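Hinge packing at Hanadar moves to two-armed robot cells

25/01/2026
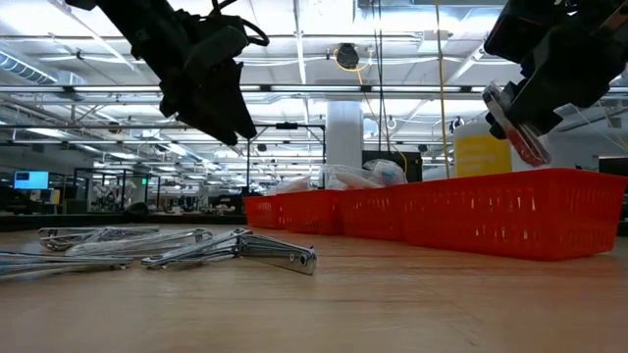 Furniture fittings supplier Hanadar has put its hinge and bracket packing line on to two-armed robot cells during the day shift, ending a trial that began in November. The work of sorting metal fittings into baskets ready for bagging was done by hand until then, mostly by staff on the long benches at the back of the hall.

The company says no jobs have gone. There are 31 people in the packing department, the same number as before the trial, but what they do in a shift has changed. Nine have been trained to run the cells, which means setting out the parts, changing the baskets and stepping in when a piece is gripped badly. The others have stayed on hand packing for mixed orders, or moved across to checking and dispatch.

The cells were put in by Givero, which also looks after the software. Each has a pair of arms working over a plain table.

Simin Shirazi, who leads the packing department, said polished parts had been the hardest to get right.

"Chrome throws the light back at you and the pieces lie across each other," she said. "A person just reaches in and separates them. The arms needed a lot of attempts, and on some days in the first month we were slower than the benches."

Speeds have improved since then, she said, though the cells are still behind an experienced packer on small orders. They do better on long runs of the same part, where people tend to tire. Operators have asked for the longest bracket runs to go to the cells first, and the planning office now does this when it draws up the day's list.

Staff who spoke at a meeting this month gave mixed views. Several said their wrists and shoulders were less sore at the end of the week. Others said running a cell meant more standing and watching, and that the day felt longer. There were also complaints about the noise of the stop alarm, which has since been turned down.

Pay was the other main point. Trained operators now get a higher hourly rate, but only for shifts spent on the cells. The staff side wants it paid for every shift once the training is passed -- at present, someone moved back to the benches at short notice drops to the old rate. Talks are still going on and Hanadar would not say when it expected them to finish.

A rota brought in after Christmas limits time on a cell to 2 hours, followed by a spell on other work. Shirazi said she had asked for this after noticing that operators were slower to spot a jam late in the morning.

Training for a further group starts next month. Places will go first to people on hand packing who have already put their names down, and the course will be held in working hours. The night shift will stay on hand packing for now.

Hanadar has not decided whether to use the cells for its Sinitz range of drawer runners, where the parts are longer and have to be packed in pairs.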